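Lurimov to give staff a say over where they work

Remote and office-based employees move to a single working agreement from September

Payroll software company Lurimov is to drop its fixed office days and let each team decide where and when its members work. The change takes effect in September and covers all 2000 employees, including those in customer support, who were left out of earlier flexible working schemes.

Under the new agreement, teams will write down the hours when everyone should be reachable, how quickly messages ought to be answered and which meetings need people in the same room. The document must fit on 2 pages and will be reviewed twice a year. Managers can't change it alone.

Lurimov has required three days a week in the office since it opened its Skaltcombe headquarters. An internal survey earlier this year found that most staff were happy to travel in when there was a reason for it, but that many spent their office days on video calls with colleagues in other buildings.

"We had a rule that was easy to measure and it wasn't doing much for the work," said Najwa Bitar, Chief People Officer at Lurimov. "Teams know which jobs go better face to face. We'd like them to plan for those and stop counting days."

The policy was tried out over six months with 30 teams from engineering, finance and sales. Most settled on one or two shared days a week. Two teams chose to meet in person once a month, and one in finance kept its existing pattern because its members preferred it.

The trial also led to a change in how meetings are run. If one person joins a meeting remotely, everyone now joins from their own screen, and notes are posted by the end of the same day. No internal meetings may be booked after 3 pm on a Friday.

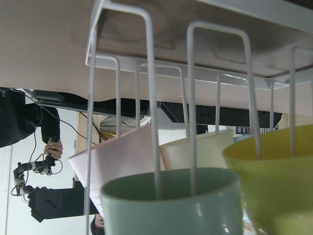
According to Oğuzhan Kılıçarslan, the written hours mattered more than the choice of place. Before the trial he would answer messages late into the evening because he couldn't tell which ones were urgent, and he said new starters tended to copy whatever they saw others doing. He would still like more guidance for teams spread over several time zones.

Lurimov said that guidance will be ready before the agreement takes effect. Teams with members more than four hours apart will be asked to alternate meeting times so that the same people don't always have the early or late call.

The Skaltcombe office will stay open five days a week. Desks can be booked through Pryor, the company's room booking tool, and the second floor will be set aside for teams meeting in person. Staff who work mainly from home can claim for a chair, desk and screen once every three years.

Training for managers will be led by Babar Bugti and begins in the month before the change. Sessions cover setting goals, handling workload and spotting when someone working alone needs support.

About Lurimov

Lurimov makes payroll and scheduling software used by 3000 small and medium-sized businesses. Its headquarters are in Skaltcombe.

Media contact

Tahira Hayat, Lurimov press office, Skaltcombe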